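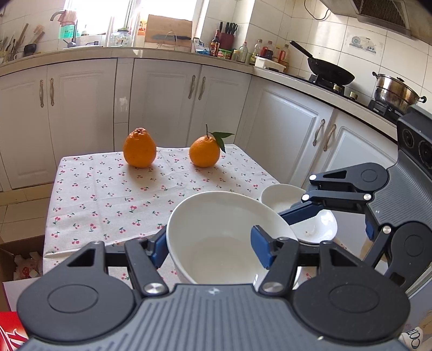 Surely the hard part is the robot, one of last year's group wrote on the feedback form, so why did we spend half of March putting crockery in a pile? The remark has been adopted as the unofficial title of this session. The official title is Session 4: Two-handed demonstrations, Tisau project, Pralbridge.

The short reply is that the policy learns what you show it. If you show it dithering, it will dither, very faithfully, at a speed you can't interrupt without feeling rude. The long reply is the rest of this handout.

## Where we've got to

The plan was 380 demonstrations of the bowls-and-plates task. We have 341 that load without complaint. Of the missing ones, 27 were lost to a clock problem (the left and right recordings disagreed about what time it was, and neither would back down) and the rest were never made. The Guerreiro lab machine will not take a new training job until the set is complete, so pairs who still owe demonstrations know what they're doing this week.

Before you come, read section 2 of the Brostidov notes again. Most people read it once, before they had held a gripper, at which point it means very little.

## The task, as a sequence

Write the task down before you record it. Everyone thinks this is beneath them until they find that their partner's idea of "then stack it" starts with the other hand. Use one line per contact:

1. Left gripper takes the rim of the large bowl.
2. Right gripper takes the smaller bowl.
3. Bring one over the other. Decide beforehand which one travels.
4. Lower, touch, open. Open last.
5. Back away along the line you came in on.
6. Same again for the plates.

Step 4 causes most of the bother. People open on the way down, the bowl drops the last finger's width, and it sounds fine and looks fine. Then you plot it and the release happens in mid-air, which is a lesson you have now taught thirteen times in a row to something with no common sense at all.

## Grips on a rim

A rim gives you two choices: one finger inside and one outside, or a pad on either side of the bowl. Both work. Swapping between them halfway through your set works less well. Pick one per object and put it in the log, under "grip", where at present most of you have written "yes".

White glazed crockery is a poor thing to track. It's smooth, it's curved, and it picks up any window in the room. A bright patch on the inside of a bowl moves when you move, so don't expect a marker-free tracker to treat it as part of the bowl. Check your overlay after each batch and look for the point cloud sliding off down one side.
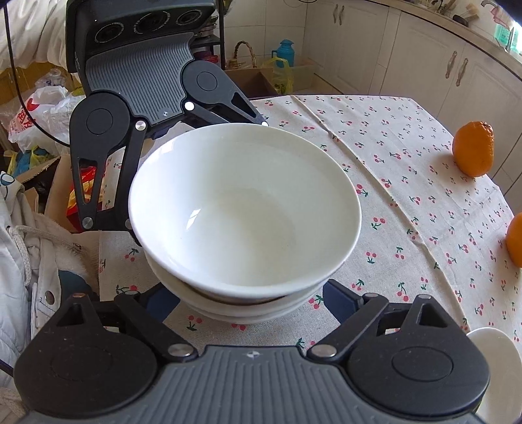

*Fig. 2. Three bowls in a stack, one gripper in front and one behind, and a long crease in the cloth.*

On the subject of creases: leave them alone. Several of you have asked to iron the tablecloth. A policy trained on a perfectly flat cloth will meet its first wrinkle and behave as if the floor had opened. The same goes for the oranges. They are there to be worked around, and they may be moved between batches but never during one. Please also don't eat them until the set is closed.

## Working as a pair

Two grippers in a small space will collide. Agree who gives way, and say it out loud – "mine", "yours" is plenty. Long discussions can wait until the recording has stopped. We have one demonstration in which both grippers hold perfectly still for most of a minute while, one assumes, a point of principle was settled overhead.
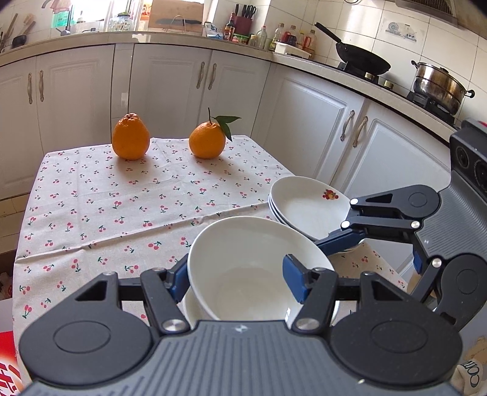
Plates want a slower wrist than bowls. A stack held from one side wants to fan out as soon as you tilt it, and the temptation is to squeeze harder. Tilt less. If the stack slips and you catch it, keep the recording and tag it "recovery"; those are worth having. If it slips and you don't catch it, stop, tag it "drop", and fetch the dustpan from under the sink.

## What to hand in

- Your task sequence, one page, in the form used above.
- The log, with the grip column filled in using words.
- One plot of finger opening against height for a single demonstration, with the release marked.
- A paragraph on the worst demonstration you kept, and why you kept it.

Upload everything to the Tisau folder by noon on the day of Session 5. Name files by pair number and batch. There are already four called "final".

Reading for next time: Brostidov notes, section 3, up to the part on time alignment. The 27 lost recordings will be used as the worked exercise, so at least they'll have been good for something.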